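Night guards, month seven

Posted 8 February 2021

I was fitted with a hard acrylic splint in July, after my dentist found flattened cusps on both lower first molars and a hairline crack in an upper premolar. I grind in my sleep. I had denied this for years, mostly on the grounds that I was asleep.

A few notes on the practical side, as I could find very little of it written down when I was choosing.

There are two common sorts. The soft one is a flexible tray, cheap, usually made from a single impression. The hard one is made from impressions of both arches plus a bite record, and is then adjusted in the chair until the teeth meet it evenly. I tried the soft one first. It was comfortable and I chewed on it. Within two weeks there were dents at the back and my jaw ached more in the mornings than it had before. Some people get on well with them. I did not.

The hard splint cost me 300 euros, of which my insurance paid nothing. It was made by a small laboratory called Telten, and came back slightly high on the left. The dentist, Riet Michiels, marked the contacts with blue paper and ground them down, then did it again at the follow-up. The second adjustment made the difference. If yours feels uneven after a few nights, go back and say so.

Mine covers the upper teeth. Lower ones exist and are said to be easier for people who gag. I had some trouble with that for the first week and then stopped noticing. I also produced a remarkable amount of saliva, which settled at about the same time. 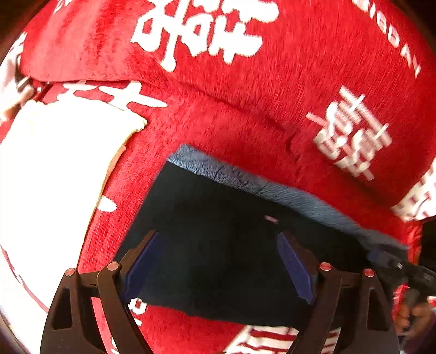 Vija Avotiņš wrote in, under my earlier post on the cracked premolar, that her own splint had gone cloudy and rough within a year, and that she blamed the denture tablets she soaked it in every night. She has gone back to cold water and a soft brush, with a tablet once a week, and the second splint is still clear.

That matches what I was told. Toothpaste is too abrasive for acrylic: it leaves fine scratches, and deposits take hold in them. Hot water can warp it. I use a drop of plain washing-up liquid, rinse well, and let it dry before it goes in the box. The box has vents. The first one I had did not, and began to smell.

On measuring whether it works: I have no good method. I kept a log of morning jaw pain on a scale of nought to 10. Before the hard splint I mostly wrote down fives and sixes; now I mostly write twos. A log kept by the person with the sore jaw is weak evidence, and I also gave up afternoon coffee in the same period, so the two effects cannot be pulled apart. The splint does have visible wear tracks on the right side – that is wear which would otherwise have gone somewhere else.

It has not stopped the grinding, and it was never meant to. It spreads the load and gives the teeth something softer than enamel to work against. The crack in the premolar has not changed on the last two checks. Riet would like to crown it eventually. I would like to wait, and for now we have agreed on another look in six months, with the splint brought along so that the contacts can be marked again.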